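Start Handbuch Ordnerdienst Funk Downloads Kontakt

Suchbegriff eingeben Suchen

Ordnerfunk einrichten: Virkero-Geräte für Kundgebung und Marsch

12. Dezember 2025, von Jonas Kälin

Gilt für alle Handgeräte aus dem grauen Koffer und für die Basisstation im Begleitfahrzeug. Nicht für die alten Geräte von Siqueira, die bleiben im Lager. Wer nur ein Megafon braucht: anderes Kapitel. 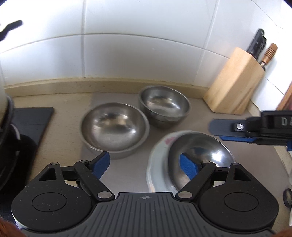 Tismont, im Februar

Erste Fassung geschrieben nach dem Marsch zum Flughafenzubringer, Streckenlänge 2902 Meter, Funk ab der Brücke tot. Inzwischen überarbeitet, Schritte neu sortiert. Bitte alte Ausdrucke wegwerfen.

Vor dem Aufbau

1. Auflagenbescheid lesen. Ganz. Steht etwas zu Funk oder Lautsprechern drin, gilt der Bescheid, nicht dieses Handbuch.
2. Koffer öffnen, Geräte gegen die Liste im Deckel prüfen. Fehlendes gleich eintragen, nicht erst am Abend.
3. Akkus am Vorabend laden. LED grün = voll. LED blinkt = Akku sitzt schief, rausnehmen und nochmal.
4. Streckenplan ausdrucken, Sammelpunkte und Rettungsgassen markieren. Eine Kopie ins Begleitfahrzeug.

Hinweis: Ein voller Akku hält mehr als 4 Stunden, bei Kälte weniger. Deshalb gehen 2 Ersatzakkus in die Tasche der Einsatzleitung. Nicht in den Koffer. Der Koffer steht erfahrungsgemäss immer am falschen Ende des Zugs.

Basisstation einschalten

5. Antenne aufschrauben, erst danach Strom. Immer in dieser Reihenfolge.
6. Hauptschalter hinten auf ON, warten bis die Anzeige ruhig steht.
7. Kanal 4 wählen. Das ist der Leitungskanal. Ordner vorne, hinten und Seiten hören alle mit.
8. Taste SPERRE lange drücken. Sonst verstellt jemand den Kanal mit dem Ellbogen, schon passiert.

VORSICHT: Station nie ohne Antenne senden lassen. Endstufe geht kaputt, Garantie weg.

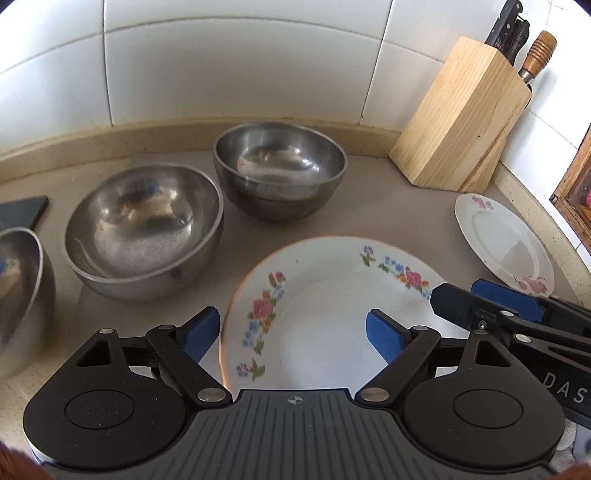 Handgeräte koppeln

9. Handgerät einschalten, in die Nähe der Station halten.
10. An der Station MENÜ, dann GERÄT NEU. Am Handgerät die Seitentaste halten, bis es piept.
11. Rufnamen vergeben. Nur Positionen, keine Personennamen: Spitze, Mitte, Schluss, Bühne, Sani. Die Polizei hört womöglich mit, Passanten sowieso.
12. Nächstes Gerät. Nicht mehrere gleichzeitg koppeln, dann bekommen sie denselben Rufnamen und man fängt von vorne an.

Piept es nicht: Gerät aus, Akku kurz raus, wieder rein, Schritt 10 wiederholen. Hilft das auch nicht, Gerät mit Klebeband markieren und zur Seite legen. Kein Rumprobieren am Sammelpunkt.

Sprechprobe

13. Ordner auf Position schicken, dann erst proben. Probe am Koffer sagt nichts aus.
14. Station ruft einzeln: »Spitze, hört ihr?« Antwort: »Spitze hört.« Kurz halten.
15. Wer nicht antwortet, wird einmal wiederholt. Danach Laufbote.
16. Uhrzeit der Probe im Protokoll notieren. 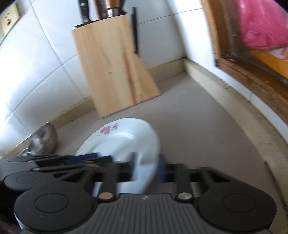 Unterwegs

Taste drücken, kurz warten, dann reden. Die erste Silbe geht sonst verloren, aus »nicht weitergehen« wird schnell »weitergehen«. Darum im Betrieb nur die Wörter HALT und LOS benutzen.

17. HALT gibt ausschliesslich die Einsatzleitung. Ausnahme: Gefahr für Leib und Leben, dann alle.
18. Bei HALT bestätigt erst die Spitze, dann die Mitte, dann der Schluss.
19. Anweisungen der Polizei nimmt die Versammlungsleitung entgegen, nicht die einzelnen Ordner. Per Funk nur melden, wo der Kontaktbeamte steht.
20. Sanitätsmeldung: Ort zuerst, dann was. Keine Namen, keine Diagnosen.

VORSICHT: Bei Routen in Flughafennähe keine anderen Frequenzen ausprobieren, auch nicht »nur zum Hören«. Kanalsperre bleibt drin. Wer die Sperre löst, gibt das Gerät ab.

Funkloch unter Brücken und in Unterführungen: vorher ablaufen, auf dem Plan schraffieren. Dort zusätzlich einen Ordner an jeden Ausgang, Sichtzeichen mit der Weste. Ismael Cavalcanti hat dafür eine Vorlage gemacht, liegt unter Downloads, Ordner »Brerkura«. 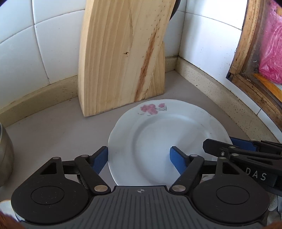
Abbau

21. Erst wenn der Schluss »Platz leer« meldet, Geräte einsammeln. Vorher bleibt alles an.
22. Handgeräte aus, Station aus, dann Antenne ab.
23. Akkus rausnehmen. Nicht in den Geräten lassen, die Kontakte laufen an.
24. Nasse Geräte offen trocknen lassen, Koffer nicht zuklappen.
25. Verluste und Defekte auf die Liste im Deckel. Auch abgebrochene Clips.

Fehlermeldungen der Station

E-ANT: Antenne locker. Ausschalten, festdrehen, neu starten.
E-BAT: Bordspannung zu niedrig, Motor vom Begleitfahrzeug laufen lassen.
BELEGT: jemand sitzt auf der Sprechtaste. Durchfragen, meistens ist es das Gerät an der Bühne.

Andere Meldung: abschreiben, an Jonas, Station vom Netz. Tabelle wird noch ergäntz.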